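Flodier Member Forum
Skin and Body Care > Hair Removal > Aftercare
Topic: Exfoliating acid before or after waxing the lower leg

hestow_member
Posted 2025-01-06
I would be grateful for the views of members on the order of treatment. I have my lower legs waxed at a salon and have used the Lonis body lotion with salicylic acid since December. The leaflet in the box states that the lotion should not be applied to freshly waxed skin, but it gives no waiting period. My salon advises stopping two days before the appointment and resuming two days after. A second salon told me to continue up to the evening before. I would like to settle on one routine and keep to it.

Forum Desk
Members are reminded that posts in this section are personal opinion. Questions about broken or infected skin, or about prescribed creams, should be taken to a doctor or pharmacist. Please do not post links to sellers.

roman_south
The two-day rule is the one I was taught when I trained, and I continue to apply it with my own clients. Wax lifts a thin layer of skin along with the hair. If the skin has already been thinned by an acid the night before, the client may leave with raw patches, most often at the shin and the back of the knee. I would not regard the second salon's advice as sound.

plainlather
With respect to the previous poster, I consider two days too short before the appointment and longer than necessary after it. I stop a full week ahead and begin again the next morning with a weak product. In my case the bumps appear early, and waiting allows them to settle in.

roman_south
I cannot agree with resuming the next morning. The openings left by the hairs are still tender at that stage, and a product that stings is a product applied too soon. What one member tolerates should not be offered as general guidance. I do accept the point about stopping earlier, particularly for anyone with dry skin in winter.

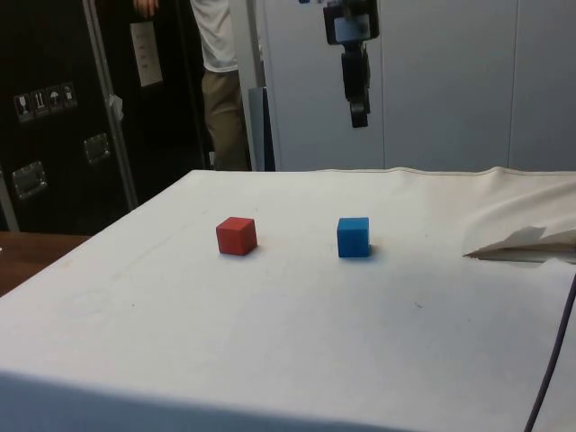 Is it acceptable to use a dry brush on the days when the acid is stopped?
A soft brush may be used up to the day before waxing, with light pressure and on dry skin only. After waxing it should be set aside until all redness has gone.

plainlather
I have no objection to the brush. I would add that a plain washcloth does the same work and can go in the laundry, whereas brushes are seldom cleaned as often as they should be.

hestow_member
Thank you for the replies. May I also ask about quantity? The Lonis bottle holds 200 ml and I appear to be finishing it quickly. I apply it every evening.

tilia_k
Every evening is more than I would use on the legs. I apply mine 3 evenings a week, with an unscented cream on the others. I moved to the Hestow lotion last year, in the 170 ml bottle, and found it less sticky under clothing. The pump is poor, however, and the last part of the contents has to be shaken out.

roman_south
I concur on frequency. Daily use is a common cause of the tight, shiny look that clients mistake for smooth skin. I would also ask the original poster to apply sunscreen to the legs when they are uncovered, as acids can leave the skin more easily burned.

plainlather
The leaflet should have said all of this. I wrote to a different maker on the same subject and received a standard reply.

hestow_member
I shall reduce to 3 evenings, stop several days before the next appointment and wait two days afterward. I remain undecided between the two lotions and will finish the present bottle first.

tilia_k
If you do try the Hestow, please note that the version for the face is a separate product and is sold in a very similar bottle.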